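Zollow R2 cable wrap and hose tie kit, reviewed after one heating season in a home workshop

The Zollow R2 is a boxed assortment of reusable hook-and-loop ties, two widths of spiral wrap, and a small bag of screw-down anchor bases. I bought it to deal with the air line, vacuum hose and power leads in a one-car garage shop, which between them had become the main thing I stepped on. My previous ties were the Grarkar molded rubber type, and I still had enough of those left to run them next to the Zollow parts on the same lines.

What is in the box

The ties come on a roll with perforations and as precut lengths with a slot at one end. The precut ones are the better product. The slot lets the tie be cinched onto one cable and left there permanently while the free end opens and closes around whatever else is in the bundle. The roll material is thinner and sheds a little fuzz along the cut edge. It holds well enough on light leads, but I would not use it on anything that gets dragged.

The spiral wrap is ordinary polyethylene with a clean inside edge. The narrow size takes a pair of lamp cords without forcing. The wide size is meant for a hose plus one or two leads, and it comes with a slotted plastic tool that opens the spiral and feeds the bundle in as you pull. The tool works in one direction only, and the direction is not marked. Once I had put a dab of paint on the leading end I stopped getting it wrong.

The anchor bases are the weak part of the kit. They have an adhesive pad and a single screw hole. The adhesive is fine on painted steel and poor on bare plywood, and the hole is too small for a number 8 screw. I drilled mine out. A base with two holes would resist twisting, and twisting is what a hose does to an anchor every time the free end is moved.

Test conditions

I ran 11 of the precut ties on the overhead drop that feeds the bench. The drop carries a rubber air hose at 90 psi and a power lead for the task light. It gets pulled down, swung to one side and pushed back several times in an evening. The garage is heated only when I am in it, so the parts went from near freezing to shirt-sleeve temperature and back most days from late fall on.

A second set went on the vacuum hose and its tool-trigger cable. That hose is corrugated, and corrugated hose is a hard case for any tie because the contact area is small. I spaced the ties closer together there.

Results

On the smooth rubber air hose the precut ties stayed where I put them. One crept toward the coupling until I turned it so the slot sat on the power lead in place of the hose. After that it held. The Grarkar rubber ties grip the hose harder when warm, but in the cold they stiffen and the pin pops out of the hole when the line is flexed. I lost two that way, one of them into the floor drain.

On the corrugated hose the results were mixed. The tie settles into a groove and stays there, which is good, but if the grooves and the tie do not line up at the right spacing the cable bows out between them. The wide spiral wrap solved this and introduced another problem: the wrapped hose is noticeably stiffer and no longer lies flat behind the miter saw. I took the wrap off the last stretch before the tool end and left it on the rest.

The hook side of the ties picks up sawdust. Planer shavings brush out. Fine MDF dust does not, and a tie that has been opened and closed over the router table all winter has lost a good part of its hold. An old toothbrush restores some of it. Ties that are installed and left closed show no such loss.

The box claims 3000 open-and-close cycles. I have no way to confirm that figure and did not try.

Notes on installation

Slack is the part the instruction sheet skips. It shows a straight bundle with ties at even spacing and says to pull each one snug. On a line that moves, a snug straight bundle puts all of the bending at the last fixed point, and that is where the jacket cracks. Leave a loop at every joint or pivot, and tie the members of the bundle to each other before and after the loop so they travel together.

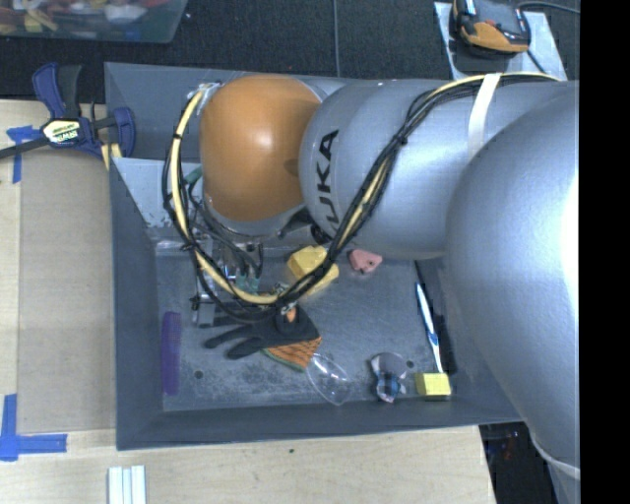 Hose and cable of different thickness should share a path, but the tie between them should not be the thing that carries the weight. I was slow to apply this to my own drop. The KUKA arm is dressed along these lines, with the thin black cables tied at intervals to the pale yellow hose and the bundle left in a wide loop past the orange wrist joint. I copied the idea at a smaller scale: the task light lead now rides on the air hose, with a loop below the ceiling swivel large enough that neither line goes tight at full reach. The precut Zollow ties suit this, as the slot end stays on the lead when the rest is opened.

Cut the spiral wrap with side cutters and round the end with a file. The factory ends are smooth, but a fresh cut will mark a soft hose jacket.

Faults and omissions

No spare anchor screws. No tie long enough for a 2-inch vacuum hose plus a cable, so for the larger hose I had to join two end to end. The lid of the box does not latch with the spiral wrap inside.

Rating

Precut ties: good. Spiral wrap: good, if the added stiffness can be tolerated. Roll material: acceptable for stationary leads. Anchor bases: poor as supplied. I would buy the precut ties again as a separate pack and get the anchors elsewhere.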